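Gripper fingertips do not meet the work surface squarely after a fingertip change

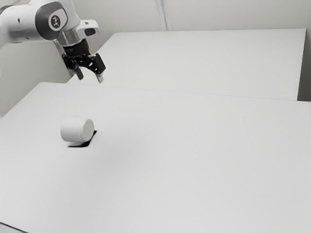

Posted by CellKeeper_Waltport on 04/07/2024 in Maintenance and Set-up

I am responsible for a single-arm handling cell at our Waltport site. The arm carries a two-finger gripper with jointed linkages and is used to pick up plain white cylinders lying on their sides. The view attached to this post is from the simulation model of the cell, with the gripper open above the table and the cylinder below it.

The fingertips were replaced in May. The cell has since picked correctly at the centre of the table, but towards the left side one fingertip reaches the surface before the other. The height difference is small, yet it is sufficient to stop the arm on its contact limit. I have checked the fixing screws on both fingertips and found them tight. The pick routine was not altered when the parts were changed.

The simulation runs the same routine without fault at every position. I should be grateful for advice on the order in which the tool settings, the table and the gripper itself ought to be examined. The cell can be released for one afternoon only.

Mellor Tooling Desk
Accepted by the original poster

The table should be examined before any setting is changed. A fault in the tool settings would normally appear at the centre as well as at the left, whereas a table that is out of level will show itself in one area. Place a straight edge across the surface and measure from the tool flange at four positions, keeping the arm at the same programmed height. If two surfaces stand side by side in your cell, measure each separately and do not assume that they share a level.

Should the table prove sound, proceed as follows.

Stop the cell and isolate it in accordance with your site procedure. Remove both fingertips and clean the seating faces. A trace of old thread adhesive is enough to tilt a fingertip.

Refit the fingertips as a pair and tighten the screws evenly, using the torque given in the gripper manual.

Restore power, open the gripper fully and close it 50 times without a part, at reduced speed. Check the screws again with the cell isolated.

Teach the tool centre point afresh. The former value belongs to the former fingertips and should not be carried over, even where the part number is unchanged. The wrist angle also deserves attention. If the gripper is tilted at the approach point, confirm that the final downward movement brings it upright before contact.

The model will not reveal any of this, as its table is level by definition – it can confirm the path and little else.

linkage_and_pin

We had a similar fault at Merkunberg and the cause was wear in the finger pivots. Ours is a different make, so the comparison may not hold. With the power off, hold each finger and try to move it sideways. If one moves more than the other, order the pivot kit.

Ollville Nights

Have you tried lowering the contact limit? It worked for us.

Mellor Tooling Desk

With respect to the reply above, lowering the limit would make the arm stop sooner. Raising it would allow the fingertips to press harder on the table. Neither is advised until the measurements have been taken.

CellKeeper_Waltport

I am obliged to all who replied. The table was low at the left rear foot by 2 mm. The foot has been adjusted and locked, and the tool centre point has been taught again. The cell has completed 600 picks without a contact stop. The pivots were checked as suggested and no sideways movement was found.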